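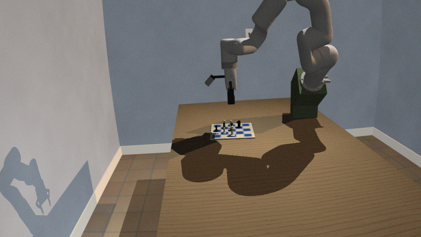
A robot arm above a wooden table, with a chessboard below the gripper.

The no-soak bean, again

Every January a certain kind of recipe comes back around, and this year it simply never left. The claim is that you can skip the overnight soak, skip the long simmer, season the pot with one special powder and sit down to creamy beans before the evening news. Weneo sells the powder. Stornex sells the pot. Both of them sent cards to the co-op in Trumstead this summer, and several of you have asked me whether any of it is worth your money.

Short version: I wouldn't. The longer version has some cooking in it.

The Weneo packet says "softens any dried bean in half the time." Turn it over and the ingredient list is baking soda, salt, dried onion and something called natural bean flavor, which I would have thought the beans could supply. Baking soda does soften skins. Your grandmother may have used a pinch of it if her well water was hard. Use a heavy hand and you get a soapy taste and a pot of mush with the skins floating on top, and the packet calls for a heavy hand. I made one batch exactly as directed, using black beans from the bulk bin, and ended up mashing the whole thing with garlic and lard to get it eaten. It was fine mashed. Most things are fine mashed with garlic and lard.

As for the pot, it is a pressure cooker with a bean button. I have nothing against pressure cookers and I own an old one with a rattling weight. What I object to is the button. It runs the same program for a lentil as for a big white runner bean, and it has no way of knowing if your beans were picked last fall or have been sitting in a warehouse since who knows when. Age makes more difference than almost anything else you can control. An old bean will stay chalky in the middle no matter what the display says, and then you have to close it all up and go again.

I also wonder about the claim on the Stornex card that it was "tested on 1000 family meals." Which families? Did they like them? The card has a nice photo of a stew on it and no further information.

For what it's worth, the way I do them: 2 cups of dried beans, picked over for stones and rinsed. Soak them if you remembered, 12 hours or so on the counter in a cool kitchen, in the fridge if it's hot. If you forgot, go ahead without and expect to add time. Cover with fresh water by a couple of inches, add a good spoonful of salt (yes, at the start, the business about salt keeping them tough has never held up in my kitchen), half an onion, a bay leaf and a glug of oil. Boil hard for ten minutes, which matters a great deal for red kidney beans and does no harm to the rest. Then turn it down until the surface barely moves, put the lid on crooked and leave it alone. Start tasting after an hour. Taste several beans, because one soft bean proves nothing. Tomatoes, vinegar and lime go in only once they are tender.

Let them cool in their liquid, and keep the liquid. It's the best part, and people pour it down the sink.

On freezing, I am told by a website that cooked beans must be used within 14 days or they lose their "vitality." I have no idea what that means. I freeze mine flat in bags with enough broth to cover and they have been perfectly good for months. In the refrigerator is another matter, and there I try to finish them in three or four days.

One more thing to be doubtful about while I'm at it. The Mirzaei heirloom mix that's now on the end shelf is very pretty in the jar, five or six kinds all together, speckled and striped. They do not cook at the same speed. The small ones will be falling apart while the large ones still squeak. If you already bought it, sort them into big and small and give the big ones a head start, or make soup and don't worry about it. If you haven't, the plain pintos are one shelf down and a good deal cheaper.

Next time, corn tortillas and whether the press matters. I have my suspicions.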